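Kitchen and table assistant, part-time – Feltora
Posted in July. Open until the post is filled.

Feltora sets up and looks after kitchens in furnished flats let by the month. We need one more person to sort, put away and check the small things that people cook and eat with: chopsticks, spoons, ladles, tongs, scissors, knives. The work is done at the dining table, with a utensil holder like the pink one we use on the star-patterned cloth.

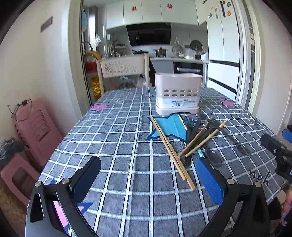
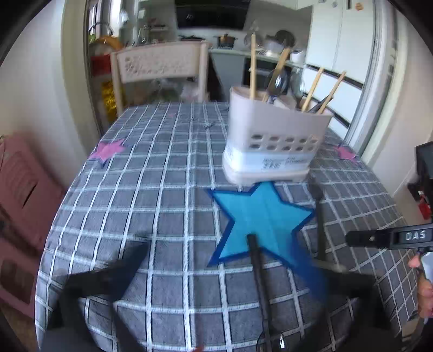
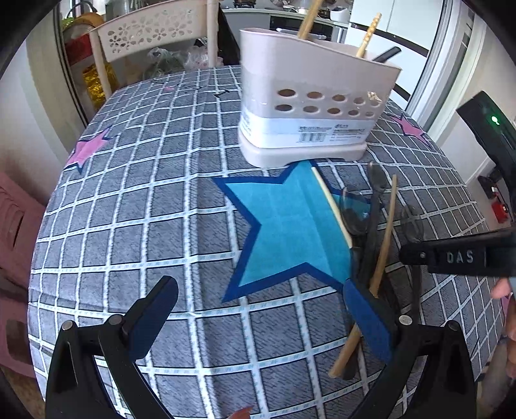
Cloder, replying on our jobs page, asked whether the knives go in the same holder as the chopsticks, and said that in the last flat they rented everything had been pushed in together, points up, and they had cut a thumb reaching for a spoon. The answer is no. Knives and scissors are laid on the table with the rest while you sort, but they are put away in a drawer with a blade cover. If the flat has no suitable drawer, tell the office and we will send a rack. Please don't leave a knife in the holder even for a short time.

What the job involves

You will be given a list for each flat. A normal visit takes 90 minutes and goes like this:

Take everything out of the utensil holder and lay it on the table. Wash the holder and its tray and let them drain.
Check each piece. Chopsticks are matched in pairs by length and pattern. Odd ones go in the bag for the office.
Look at wooden spatulas and spoons for splits. Anything split is replaced, and you write it on the sheet.
Put the long things at the back of the holder and the short ones at the front, handles down for spoons and ladles. Chopsticks have a section to themselves if there is one.
Wipe the tablecloth, straighten it and push the chairs in.
Check that pots and pans have their lids. Lids go missing more than anything else and we would like to know the same day.

Some holders come with the shop label still on. Leave it until the tenant's inventory is signed, as the office uses the barcode for reordering. After that it can be soaked off.

Shifts are mornings, starting at 9.30, with four visits spread over two days. There is occasional extra work at the end of the month when several flats change over together. We give a week's notice of that and you can say no.

Where

All the flats are in the Zitano and Iwasaki buildings, ten minutes apart on foot. Zitano has a lift. Iwasaki does not, and two of our flats there are on the fourth floor. You will be carrying a box of spare utensils and cloths, which is not very heavy but is awkward on the stairs.

Pay

£393 a month for the regular visits, paid on the last working day. Extra visits are paid at £43 each. Holiday is on top of this. We supply gloves, cloths and washing-up liquid. Bring your own indoor shoes, please – outdoor shoes are left at the door in every flat.

Who we are looking for

Someone careful who doesn't mind doing the same job several times over. You don't need to have worked in a kitchen. You do need to be able to read a list in English, write a short clear note and handle knives sensibly. We would like someone who can stay at least six months, as tenants prefer to see the same face.

You will be shown the work on two paid visits before you go out alone. If it isn't for you after that, just say so and we will pay you for both.

How to apply

Write to the Feltora office, quoting reference 883. Half a page is enough. Tell us which mornings you can work, whether the stairs at Iwasaki are a problem, and about any job, paid or not, where you had to keep things in order. There is no form and we don't need a photograph. Please give the name of one person we can ring, and say when they are free to talk.

We reply to everyone within a week. Interviews are short and are held in the ground floor office at Zitano, after 2 pm. The side entrance is the one to use, as the front door needs a resident's key.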